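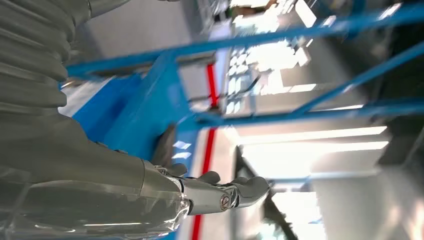
Aug 2, 2025

Up before six because of the gulls. Made tea, ate the last of the bread and sat on the back step until it got too bright. The plot wanted doing but I put it off and read the seed catalogue again, the Kisard one, which came in the post yesterday and is already marked with a ring from my mug. They have dropped the dwarf broad bean I like. There is a new one in its place at a higher price and fewer seeds to the packet. I will save my own from now on if I can get enough pods to dry.

Walked up to the allotment by half past seven. The water butt is nearly empty again. We have had no proper rain for 19 days, going by the notes in the back of this book, and the top few inches of soil are like biscuit. I gave the runner beans two cans each end and the squash one can each, and left the potatoes to get on with it. The second earlies are ready anyway. Lifted three plants and got enough for the week, with scab on a few of the bigger ones. They peel all right. No slugs in them, so the dry weather has done some good.

The onions have gone over. I bent the last of the necks down a fortnight ago and they have coloured up well, so I pulled the whole row and laid them out on the old bed base to dry. They are smaller than last year's. I planted them too close, and I wrote in November that I would not do that, and then I did it. The red ones are worse than the white. Next year, a hand's width between them and no squeezing in the leftovers.

Blackfly on the beans, mostly on the tips. I rubbed them off with my thumb as far as I could reach and pinched out the worst. The French marigolds were supposed to help with that. I can't see that they have made any difference, but they look cheerful and the hoverflies are on them all day long.

The man on the next plot has put up a Ghauri cold frame, the one with the sliding lid. It is a good size. He let me try the lid and it runs smoothly, though the catch feels thin to me and I would worry about it in a gale. He wants to overwinter lettuce in it. I told him mine went to mush two years running under glass and came through perfectly well under fleece. He said he would try both. We stood and talked about wind for a long time.

Home by eleven. Washed the potatoes in the yard and tipped the water on the mint. Then the job I had been putting off, which was the shed. I took everything out onto the grass. Found the good trowel, which I had given up for lost, inside a wellington. Found a tin of Clostisar wood oil, half full, with a skin on it. Under the skin it was still runny, so I used it up on the handles of the fork and the spade and the long hoe. They drank it. I leant them along the fence to dry and the whole yard smelt of linseed. The lawn rake is past saving and has gone by the bin.

Swept the shed floor and found where the mice have been getting in, a gap at the back corner behind the flowerpots. Packed it with wire wool and screwed a bit of board over. They had been at the bird seed and had made a nest from the shredded corner of a compost bag. It was an old nest with no mice in it. I put the bird seed in a biscuit tin with a tight lid.

Late dinner. New potatoes, runner beans, an egg. The beans were a touch stringy and I should pick them younger. I have been letting them go an extra day or two and it is a mistake every time.

In the afternoon I did the accounts for the year so far. Seeds, netting, plot rent, a new hose end and two bags of compost come to £171, which is more than I thought. Most of that is the netting. It ought to last five or six years if I fold it away properly and don't leave it bundled up under the hedge again. I also looked at the Nuketti drip hose, as the cans are getting hard on my shoulder, but it needs a tap and we only have the butts and the trough. Left it.

Sowed a short row of spring cabbage in a tray at about five and stood it on the north side of the house, out of the sun. Also some winter lettuce, a pinch only. Labelled both in pencil, as the pen fades.

Watered the pots at eight. The tomatoes by the door are still green except for one, which has a bit of orange on its shoulder. Shoulder is sore, mine I mean. Cloud coming in from the west now but the forecast says it will pass north of us. Tools are dry enough to go back in.

Tomorrow: string the onions if they rustle, cut the comfrey, buy bread.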